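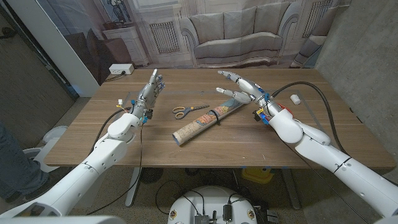

Permis d'aménager et cession de terrains communaux : questions fréquentes

Mise à jour : 1er octobre 2026

Qui peut déposer une demande d'aménagement commercial à Zarkville ?
Toute personne physique ou société qui possède le terrain, ou qui détient une promesse de vente signée. Un mandataire peut déposer le dossier s'il joint une procuration datée.

Faut-il justifier de sa solidité financière ?
Oui. Le demandeur fournit les comptes de ses 2 derniers exercices et une attestation bancaire. Une lettre de recommandation ne remplace pas ces pièces, quel que soit son auteur. Les sociétés créées depuis moins d'un an présentent une garantie de leur associé principal.

Quels terrains sont concernés en ce moment ?
Les parcelles du secteur Iltthorpe, soit 212 lots inscrits au registre foncier de la commune. Les anciens jardins, à l'est de la voie ferrée, restent en zone agricole.

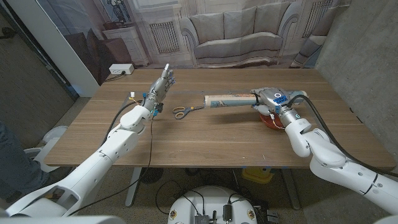

Leur reclassement n'est pas à l'ordre du jour et aucune demande les concernant ne sera instruite avant la révision du plan, prévue en avril.

Puis-je revendre mon permis avec le terrain ?
Le transfert est possible avec l'accord écrit du service. Il faut déclarer le prix de vente et l'identité du bénéficiaire final – y compris lorsque l'acheteur est une filiale du vendeur.

Combien coûte l'instruction ?
757 euros par dossier, payables au dépôt. Cette somme n'est pas remboursée en cas de refus. Une demande modifiée après dépôt peut entraîner un supplément allant jusqu'à 170 euros.

Où consulter les décisions déjà rendues ?
Au guichet de l'urbanisme, ou en ligne sur le portail Parketix, rubrique « Décisions ». Les annexes financières n'y figurent pas, on les demande par écrit.

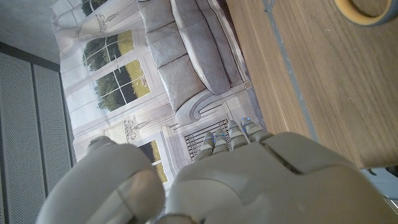
Main robotique blanche et gris clair, doigts articulés.

Comment contester une décision ?
Adressez un recours gracieux au service dans les deux mois suivant l'affichage. Indiquez le numéro du dossier et le motif. Les voisins immédiats et les associations déclarées peuvent aussi agir.

À qui s'adresser ?
Dépôt et pièces manquantes : Svitlana Shevchuk. Transferts et recours : I-hsuan Wei.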